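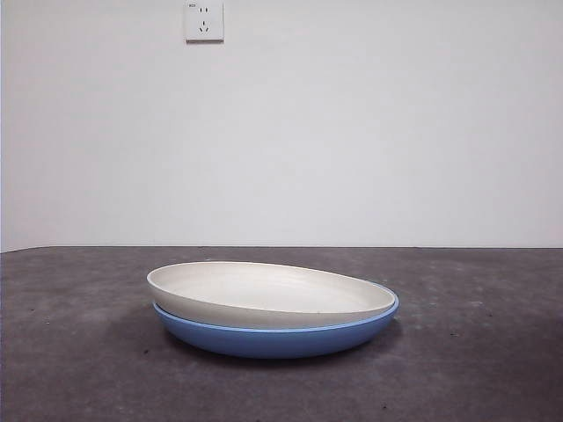 Two of the Halász bowls, stacked. The cupboard version is the same, but darker.

I have owned a lot of bowls and never had an opinion about one until my old set started dying at the rate of a chip a month. By November I was eating soup out of a measuring cup, and my neighbor Katalin Fodor, who can't watch a person do that for long, sent me a link to the Halász line from Sterkier. The listing calls them "low bowls." The box calls them "deep plates." The receipt says item 3304 and stays out of it.

I bought the set of four and have used it daily for 11 weeks, which I believe makes me the leading authority on my street.

They're wide and shallow, and that takes some adjusting if you grew up with the cereal kind. Pasta is very happy in them. So is salad, and so is anything with a sauce you want to chase around with bread. Cereal is less happy, because the milk spreads out and everything goes soggy at once, and you find yourself eating breakfast at the pace of a fire drill. Soup is fine if you're already sitting down. Carrying a full one from the stove to the couch is a matter between you and your rug.

Stacking is where they earn their keep. One sits down inside the next without that grinding noise my old ones made, and four of them take up less height than two of the old set did. I have a small shelf and a large collection of lids that fit nothing, so I care about this more than most people would. The one catch is that they nest snugly, and with damp hands I've picked up two when I wanted one. Dry them first. I know, I don't either.
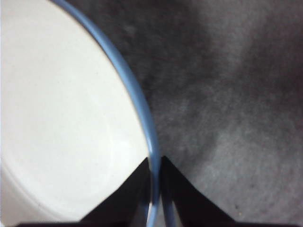

Do they hold up in the dishwasher?
Mine have been through it nearly every night, top and bottom rack, and the glaze looks the way it did out of the box. The wide shape does hog the rack, so expect to lose a slot or two next to each one.

The microwave is a mixed story. Two minutes for leftovers and the rim stays cool enough to grab. At four minutes you'll want a towel. I tested this twice, the second time because I'd forgotten the first.

As for scratches, I eat with cheap forks and a heavy hand, and there are a few gray marks on the one I use most. Baking soda and a wet sponge took off all but one. My friend Zoltán Virág owns the Modmont equivalent, paid nearly double for it, and has the same gray marks, which he refers to as patina. His are also heavier, and he'll tell you that's quality. It may be. It's also a lot to lift out of a dishwasher on a Saturday morning.

I looked at the Cullent set too, before ordering. Nice shape, but the foot on the bottom is so narrow that the one in the store rocked when I put a finger on the edge, and I'm not paying for dinner to tip into my lap when I can arrange that myself.

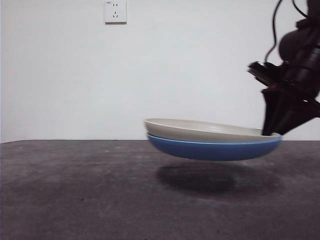 The Halász has a wider base and stays put, even when somebody leans a serving spoon on the rim and walks away. It's light enough to carry a couple at a time in one hand, and there's enough of an edge to get your fingers around. I do wish Sterkier sold singles. If you break one, your choices are to buy four more or to hope, and the reply I got from their help desk, signed Zsolt Győri, was polite and amounted to hope.

Packaging was a lot of cardboard and one sheet of care instructions that spent 15 lines telling me to wash them before use.

Four stars. The missing one is for the cereal.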